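Nygård Play Cookware and Plush Food, reviewed

Posted 3/20/21

The Nygård set is sold in two parts: the cookware, and the plush food as an add-on. I bought both through Ulasell for 49 dollars including shipping. The stovetop came with them. Assembly consists of pressing the two control knobs onto their posts.

Fit and finish on the cookware are good. I checked the colander first, as cheap ones tend to have flash left in the holes from molding. Ours had none, and the rim is smooth all the way around. It rests flat on its base and does not rock when loaded. The measuring cup has a short handle that suits a small hand but leaves little to grip for an adult demonstrating a pour. The slotted spatula has long parallel slots and flexes slightly under load — acceptable for plush food, less so for modeling clay.
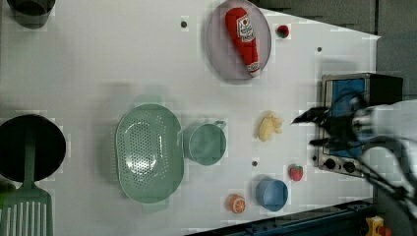
The plush pieces vary more. The strawberries are the best made, with tight seams at the green cap. The ginger root is an odd choice for this age group, but its lobes make it easy to pick up from any side. The ketchup bottle is longer than the other pieces and has to be laid diagonally on the oval plate. The orange slice has a white-segmented cut face, and the stitching there is even. After 13 surface washes the red on the ketchup bottle has not faded. The label has started to fuzz at one corner.

The stovetop is the weak point. Its blue cooking surface marks easily, and the knobs turn without a stop or a click, so there is no off position. The older Gamen stove has detents on both knobs and costs 40 dollars by itself. Hilbridge makes a similar unit, which I have not tested.

Storage takes some planning. The plush food fits inside the colander, but the frying pan has to go elsewhere. No bag or box is supplied.

Recommended for the cookware. Buy the stove separately if working knobs matter to you.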